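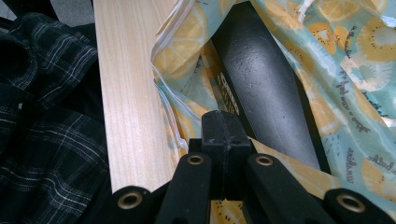 Home | News | Software | Hardware | Events | About

Filed under: Robot software, Planning

June 30, 2018

Civis 7 is out, and it finally knows what a bag is

I've been waiting for this one for ages, so forgive me if I gush a bit. The team behind Civis, the grasp planner that half the people I know seem to be running in one form or another, has put out version 7, and the big change is how it deals with soft stuff. Bags, shirts, wrapping, anything that creases when you so much as look at it.

If you've used the older versions you'll know the problem. Civis was lovely with boxes. Give it a hard edge and it would plan a grasp before you'd put your tea down. Give it a box sitting half inside a crinkly plastic bag, though, and it would treat the whole lot as one big lumpy object and try to pick up the lump! I lost most of March to this, on a tidying job where nearly everything lived in bags of one sort or another, and I ended up writing a horrible little filter that threw away anything shiny (I'm not proud of it, and I've now deleted it).

Version 7 splits the job in two. First a new perception step, called Rison, has a go at working out which bits of the view are stiff and which bits are floppy. Then the planner gets both lists and is allowed to brush against the floppy things on its way to the stiff ones. You set how much pushing you'll put up with, per surface, in the config file. The default is quite timid and I'd turn it up a notch if your shelves are crowded.

The part I like best is what it does with printed patterns. Busy prints used to be murder, because every bright shape on a bag looked like the edge of something. Fruit slices, stripes, big curly writing, it fell for all of them. Rison was trained on 356 different patterned materials, plaid cloth included, and it's much harder to fool. Not impossible. I caught it out with a polka dot tea towel on my second evening, and it was very sure of itself too.

I rang Rangi Ormsby, who looks after the planning side, to ask about speed, as the early test builds were crawling along. "We were doing the soft check on every single candidate grasp, which was daft," he told me. "Now we take 1,000 candidates, throw out the silly ones with the old fast check, and only do the careful work on what's left." On my elderly desktop a plan for a cluttered tabletop comes back in 600 milliseconds, and I can live with that quite happily.

Genowefa Krawczyk, who wrote most of Rison, was a bit more careful when I asked what it still can't do. See-through plastic is the main one. "If you can see the thing and the bag and the thing through the bag, it sometimes gives you two things," she said. She also warned me that thin flat boards seen nearly end-on can get lumped in with whatever they're leaning on, and there's a setting for that, tucked away under the depth options where I'd never have looked for it.

A couple of practical bits if you're upgrading. The old config files will load but the grip width is now in millimetres, so do check that before you run anything near something you're fond of. The Pathak viewer needs updating at the same time or you'll get a blank window and no error message (ask me how long that took). Wrist cameras are supported out of the box now, with a mask so the planner ignores the gripper's own fingers when they fill up the bottom of the view. You draw the mask once and it's saved with the tool.

Rangi and Genowefa are both giving a session at the Rutholm meet-up, with time for people to bring their own awkward recordings along. I've already got mine picked out, and yes, the tea towel is in it.

The release notes and the upgrade guide are on the Civis download page. Older versions will carry on getting bug fixes, but the soft object work won't be added to them.

Previous story | Next story | Back to News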